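Can a machine wipe the counter yet? Project report, household group

8 min read

What we wanted to find out. Whether a robot with one arm and a two finger gripper can do ordinary chores in a kitchen, the boring ones. Wipe a counter, pick something off a floor, push a chair in. Not cooking. Same question for a shop floor but smaller, we only got to one task there.

Short version: some of it, slowly, and a lot less than the videos made us think.

Background. Read the usual stuff first. Most of what gets called "household robots" is a vacuum. Vacuums work because the floor is flat and the job is the same everywhere and if it misses a corner you don't care much. Everything above the floor is harder. A counter has an edge. A chair has legs that get in the way from one side and not from the other. We underestimated the chair by a lot, see below.

Setup. All of it in simulation. Wanted a real arm but the lab one was booked through October, so we built the kitchen in software. Dark marble counter, tiled floor, bar chairs. The kitchen model is called Lulell and the shop one is Drukov (naming was a late night decision, sorry). Camera rides on the wrist looking down past the fingers, so the gripper is in every view. This is good for lining up and bad for nearly everything else, the palm hides the bottom of the picture.

Runs. 165 total. 83 on the counter, the rest split between floor and chairs plus a handful in Drukov. A run counted as done if the arm finished the chore and did not touch anything it wasn't supposed to. Strict but we think fair, you wouldn't be happy if your helper cleaned the counter and kicked over a chair.

Counter. Best of the lot. Flat, big, the arm just goes back and forth. Two problems. First, the veins in the marble. Our dirt detector is simple, it looks for light stuff on dark stone, and the white veins are light stuff on dark stone. It spent whole runs scrubbing a vein. We turned the threshold down and then it missed real crumbs. Second problem is the front edge. From close up the arm doesn't know where the counter stops, and it went over the edge and kept on wiping air. Nivaldo added a rule to back off when the view changes from dark to light, which helped for the counter and broke the floor task, becuase the floor is all light.

Floor. Picking small things up off tile. The tiles are blotchy, cream and tan and brown, and it kept diving for stains. Closed the fingers on nothing, lifted, reported success. This is our biggest complaint about the whole thing. It has no idea it's holding nothing. A person feels it right away. We did add a check on finger width at the end but only had time for 6 runs with it and can't say much.

Chairs. Pushing a bar chair back under the counter. Thin legs, splayed out. Looking straight down, the seat covers the parts you need to see. The arm would go for the seat, fine, and then a leg catches on another leg, or the cabinet. Got 2 clean ones. Watching them we are pretty sure both were luck.

Shop floor. Restocking one shelf in Drukov. Same boxes, same spacing. Worked OK. We'd guess this is where the machines get good first, things are where they're meant to be and someone already paid to make it that way. Kitchens aren't like that. But it was a small test so don't lean on it.

Speed. Didn't measure it right. Our timer included the planning pause in some runs and not in others so we threw those numbers out. By eye, slow. You would have wiped the counter and sat down.

What the arm sees at work, from the wrist, in the Lulell kitchen:

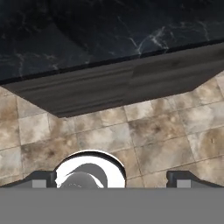
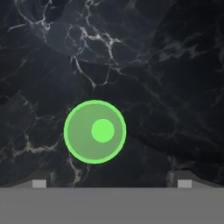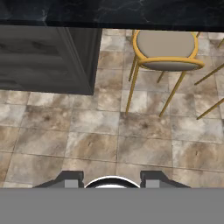 Eulalia Escobar
Student, project lead and report author

Some notes on the wrist views. The gray fingers at the bottom are in all three, and that's what I mean about losing the bottom of the picture. In the second one it's marble and more marble with the green disc on it. No edge anywhere in that view, so nothing for the back off rule to work with, and look at the white lines upper left, a crumb detector has no chance. First one has the counter and the stained tile together. Third one is the chair problem, gold legs going out in different directions and the second chair only half in at the right.

What we'd change. Second camera, on a wall or a shelf, looking at the whole room. Some kind of touch in the fingers. A dirt detector that has been shown marble before, Dubey's group has a set of stone surfaces we could of asked for and didn't. And do the chairs first next time, not last with a week left.

Can machines do chores yet? Counter, nearly, if it's plain. Shelf, yes in our one easy case. Floor pick up, not without the fingers knowing what they've got. Chairs, no. None of this was on real hardware and real would be worse, I think, crumbs stick and cloths bunch up and our cloth is basicaly a flat square.

Thanks to Nivaldo Barbosa for the back off rule and for rerunning the counter set after I overwrote the logs. Run files and the Lulell scene are in the group folder, Drukov still needs cleaning up before anyone else can open it.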